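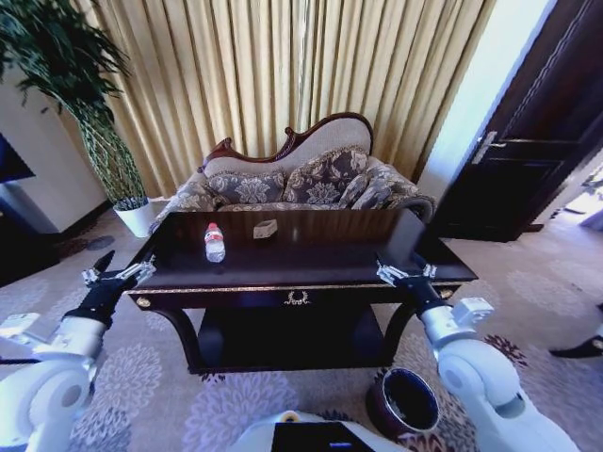 In praise of the slow bus

November 2022

I love a slow bus. I mean the sort that takes an hour and a half to do what a car does in thirty-five minutes, that leaves the main road at every chance to go and look at a village, and that waits at the top of a hill with its engine ticking over until the timetable catches up with it. Mine is the 19, from Wallgate to Lindon by way of Taden, and I have been riding it end to end on my days off for years now, mostly for the pleasure of it.

It goes wrong from the start, in the best way. Anyone sensible would head straight out of Wallgate along the river. The 19 turns left at the baths, climbs through the old mill streets, goes round the hospital, comes back down nearly to where it began and only then gives in and sets off. Visitors start to look worried at this point. Regulars get their sandwiches out.

And then the views! People pay good money for a seat that high up. From the top deck you look straight over the hedges that car drivers never see past: allotments, a pond with an island in it, somebody's half-built boat that has been half built for as long as I've been going by. Past Taden the road narrows and the branches knock along the windows, and small children scream with joy every single time. So do I, a bit, on the inside.

What I like most, though, is what a slow bus does to talk. On a train people put their bags on the seat and their heads down. On the 19 you get whole conversations that start at one stop and are handed on to somebody else at the next. I have learned how to split rhubarb, why the chapel clock at Siu runs fast and which of the two chip shops in Lindon to avoid. (I won't say. They both read the local pages.)

I know the case against. An empty bus is a poor use of diesel, and a service that comes every two hours is no help to anyone with a shift to start. Lindon has 1,836 people in it and most of them drive. Fine. But the answer to a bus that hardly runs is to run it more often, and I would much sooner see that than another quick one that skips Siu altogether. The quick one is for people who already have a choice. 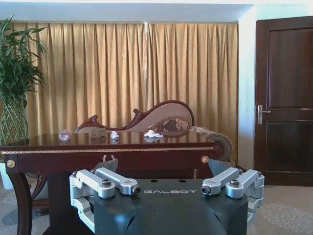
Going without a car has taught me to pay attention to furniture, of all things. When you travel by bus you end up in other people's front rooms a lot, early, with time to fill before the next one home, and you sit and you look. A dark mahogany table with a top so glossy that it throws the room back at you will keep me happy for a good ten minutes. A waiting room ought to have one! We used to be better at this. The old bus station in Wallgate had proper benches with backs, and a clock you could see from all of them, and I would swap every screen in the new one for a single bench like that.

So do try it, if you have a line like mine near you. Pick a dull weekday, sit upstairs at the front, and stay on until the driver turns the engine off. The full run on the 19 cost me 430 pence last week – exact change welcome – and there are 3 buses back after lunch, the last of them at ten to six.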